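Projet Yurt – Prolonger la durée d'usage des ordinateurs de bureau dans les petites structures
Rapport de projet tutoré
Remis le 22 janvier 2026

1. Objet du rapport

Le présent rapport rend compte du travail mené dans le cadre du projet Yurt, consacré aux conditions dans lesquelles des associations, des écoles et de petites entreprises conservent, cèdent ou mettent au rebut leurs ordinateurs de bureau. L'étude porte sur deux communes voisines, Dindelen et Skesomthorpe, dont les situations diffèrent sensiblement : la première dispose d'une déchetterie équipée d'un local de réemploi, la seconde n'a qu'un point de collecte ouvert certains jours de la semaine.

La question posée au départ était la suivante : à quel moment et sur quels critères une petite structure décide-t-elle qu'un poste informatique a fini de servir ? Elle a été reformulée en cours de projet. Les premiers entretiens ont montré que la décision est rarement prise comme telle. Un poste est mis de côté à l'occasion d'une panne, d'un déménagement ou du départ d'un salarié, puis reste dans un placard pendant une période que les intéressés peinent à estimer. Le groupe a donc choisi d'étudier cette période d'attente autant que la sortie définitive du matériel.

2. Méthode

L'enquête s'appuie sur un questionnaire adressé aux structures des deux communes, qui a recueilli 43 réponses exploitables, et sur 12 entretiens conduits à partir du mois d'octobre. Les entretiens ont été menés sur place lorsque cela était possible, par téléphone dans les autres cas. Ils ont fait l'objet de notes relues par les personnes interrogées, qui ont pu demander des modifications. Aucun enregistrement n'a été conservé.

La société Meltex, prestataire de maintenance pour plusieurs des structures interrogées, a par ailleurs accepté de mettre à notre disposition un inventaire anonymisé de son parc en gestion, soit environ 200 postes. Cet inventaire indique l'année de mise en service, la nature de la dernière intervention et, le cas échéant, le motif de retrait. Il ne précise pas le devenir du matériel retiré, ce qui constitue la principale limite de la source.

Les réponses ont été classées selon la taille de la structure, le mode d'acquisition des postes (achat neuf, achat d'occasion, don) et l'existence ou non d'un contrat de maintenance. Un classement par secteur d'activité avait été prévu. Il a été abandonné, certains secteurs n'étant représentés que par une seule structure, dont l'anonymat n'aurait plus été garanti.

3. Les motifs de retrait

Trois motifs reviennent dans la quasi-totalité des réponses : la lenteur perçue, la fin de prise en charge du système d'exploitation et la panne matérielle. Leur ordre d'importance varie selon que l'on interroge l'utilisateur ou la personne chargée des achats. Le premier invoque d'abord la lenteur, la seconde met plus volontiers en avant les exigences de sécurité et l'impossibilité d'appliquer les mises à jour.

La panne matérielle occupe une place moindre que ce que nous avions supposé. Dans l'inventaire communiqué par Meltex, elle apparaît souvent associée à un autre motif, si bien qu'il est difficile de savoir si elle aurait suffi à elle seule. Un bloc d'alimentation défaillant sur un poste récent est remplacé. Le même défaut sur un poste ancien entraîne presque toujours le retrait, alors que l'intervention est identique et que la pièce se trouve sans difficulté sur le marché de l'occasion.

Cette différence de traitement tient en partie au coût de la main-d'œuvre. Pour un poste amorti, l'heure de technicien dépasse vite la valeur comptable résiduelle, et la règle de décision appliquée par les structures sous contrat consiste à ne pas engager de dépense supérieure à cette valeur. Les structures sans contrat raisonnent autrement : elles comparent le prix de la réparation à celui d'un appareil de remplacement, et sont de ce fait plus enclines à réparer.

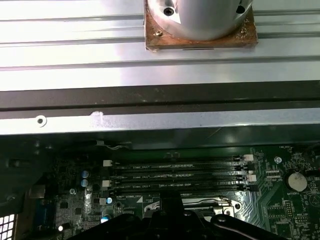 Réparer, d'accord, mais qui répond de la machine si elle retombe en panne au bout de deux semaines ? demandait une réponse au questionnaire, dans l'espace réservé aux remarques libres. La même réponse ajoutait que la garantie comptait davantage que le prix, et qu'une école ne pouvait pas se permettre d'immobiliser deux fois le même poste au cours d'un trimestre.

Cette objection a été soumise aux structures rencontrées par la suite. Les avis sont partagés. Les associations, qui disposent en général de quelques appareils de secours, jugent le risque acceptable. Les écoles et les entreprises de Skesomthorpe, plus éloignées de tout atelier, le jugent élevé et souhaiteraient qu'une garantie courte soit systématiquement proposée sur le matériel remis en état. Aucune des structures interrogées n'avait toutefois formulé cette demande par écrit auprès d'un fournisseur.

4. La période d'attente

Entre la mise à l'écart d'un poste et sa sortie effective s'écoule un délai que le questionnaire n'a pas permis de mesurer avec précision. Les réponses vont de quelques semaines à plusieurs années. Trois facteurs semblent l'allonger :

– l'incertitude sur les données restées sur le disque ;
– l'absence de personne désignée pour décider de la sortie ;
– l'espoir de récupérer des pièces pour un autre appareil.

Le premier facteur est le plus souvent cité. Plusieurs structures conservent des unités centrales complètes alors que le seul élément sensible est le support de stockage. L'extraction du disque, suivie d'un effacement ou d'une destruction documentée, permettrait de libérer le reste de la machine. Cette possibilité était connue de la plupart des personnes rencontrées, mais peu l'avaient mise en pratique, faute de procédure écrite.

Le deuxième facteur relève de l'organisation interne. Dans les associations, l'inventaire du matériel est tenu de façon irrégulière et les changements de bureau font disparaître l'information : on ne sait plus si tel poste a été acheté, prêté ou donné. À Dindelen, une structure a gardé deux ordinateurs pendant toute la durée d'un bail au motif qu'ils appartenaient peut-être à l'occupant précédent.

Quant à la récupération de pièces, elle reste le plus souvent à l'état d'intention. La compatibilité entre générations de mémoire ou entre formats d'alimentation est mal connue, et les pièces mises de côté ne sont pas étiquetées. Les structures qui pratiquent effectivement l'échange de composants ont en commun d'acheter toujours le même modèle de poste.

5. Accessibilité des composants
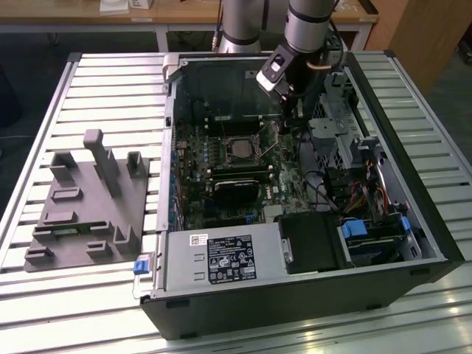

Le format du boîtier a été retenu comme critère distinct, car il conditionne le temps d'intervention et donc le coût évoqué dans la partie précédente. Les postes compacts et les appareils tout-en-un, de plus en plus présents dans les achats récents, demandent un démontage plus long et parfois un outillage particulier. La tour classique conserve sur ce point un avantage net : couchée sur le flanc et son panneau latéral retiré, comme l'unité photographiée ci-dessus, elle laisse la carte mère largement à découvert. Pour une structure qui souhaite assurer elle-même les opérations courantes, ce critère devrait figurer au cahier des charges au même titre que la puissance du processeur ou la capacité de stockage.

Les personnes chargées des achats mentionnent pourtant d'autres priorités : l'encombrement, le bruit, la consommation électrique. Ces arguments sont recevables, en particulier dans les petits bureaux de Skesomthorpe où plusieurs activités partagent une même pièce. Il serait utile de les mettre en regard de la durée d'usage attendue, donnée qui ne figure dans aucun des devis que nous avons pu consulter.

6. Propositions

Le groupe propose en premier lieu une fiche de sortie d'une page, remplie au moment où le poste cesse d'être utilisé. Elle comporterait l'origine de l'appareil, l'état du disque, le motif du retrait et une date limite de décision. Une version provisoire a été remise aux structures qui en ont fait la demande. Les premiers retours portent sur la rubrique relative aux données, jugée trop technique et qui sera réécrite.

Il est également proposé d'étendre aux structures de Skesomthorpe l'accès au local de réemploi de Dindelen. Cette mesure suppose un accord entre les deux communes, notamment sur la responsabilité pendant le transport et sur la prise en charge du matériel refusé. Le groupe n'a pas qualité pour se prononcer sur ces points et s'est limité à recenser les besoins exprimés.

Enfin, la question de la garantie mériterait d'être examinée avec les prestataires. Meltex a indiqué être disposée à étudier une formule limitée aux tours de bureau remises en état dans ses ateliers, à l'exclusion des portables. Ni la durée ni le tarif n'ont été discutés à ce stade.

7. Limites et suites

L'échantillon surreprésente les structures qui avaient déjà réfléchi au sujet, celles-ci ayant répondu plus volontiers. Les ordinateurs portables, écartés du périmètre dès l'origine, occupent une part croissante des achats, et les observations relatives à l'accessibilité des composants ne peuvent leur être appliquées. Le devenir du matériel après retrait reste enfin mal documenté – les registres de la déchetterie ne distinguent pas les unités centrales des autres petits équipements.

Le questionnaire, la grille d'entretien et la version provisoire de la fiche de sortie sont joints en annexe. Les notes d'entretien ne sont pas communiquées, conformément à l'engagement pris auprès des participants.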